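Budget stuff, quick, before I loose my notes

Back from Brulasham. Two arms, grippers, the lot. Keith Sheehan signed off on the arms ages ago, so what's left is all the small stuff — and the small stuff is where I blew it last time. Spare finger pads. Bolts. Cable clips, so many cable clips. I put down 330 for spares and Johanna Thaler laughed at me. Now it's 629.

Groceries are a budget line too. Soda bottle, cookies, a lemon thing. Put them in or you end up paying out of pocket.

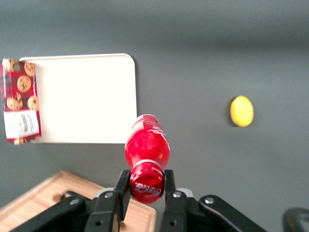
What I'd order first

Wrist cameras, one per arm. Then a second set of fingers. Lead time on fingers is 28 days from Baumgartner, which kills my August plan unless I order this week. Table surface: matte, gray, boring. Get the matte.
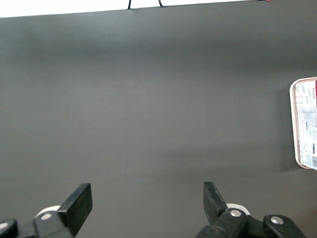
Should you buy the service plan?
Only for the first year. After that Johanna does most repairs in-house and we'd be paying for phone calls.

Next, table space. I measured for one arm and bought for two. Dumb. Leave room for the bases, the cables, and whatever you want picked up. Corina Berchtold wants a wider table at Nendton and I think she's right, but it's another delivery fee.

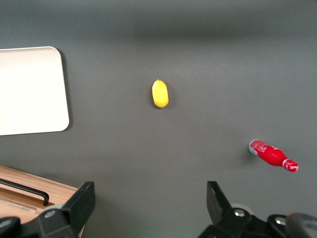
Yellow thing, red bottle, gripper open.

Still waiting on a shipping quote. Last one came in at over 56 just for the clamps, so I'm going to bundle them with
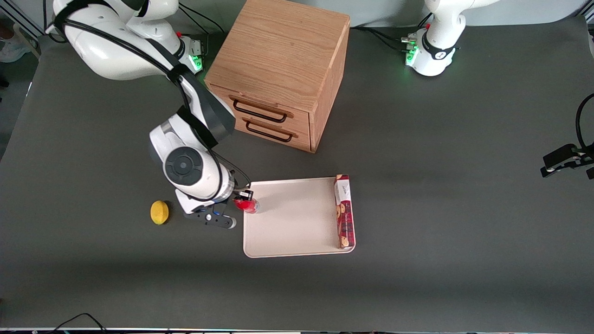 the finger order and hope Baumgartner puts it all in one box. If not I'll drive over and get the clamps myself. More when the quote shows up.

Contact | © Prurkudine Notes | Back to top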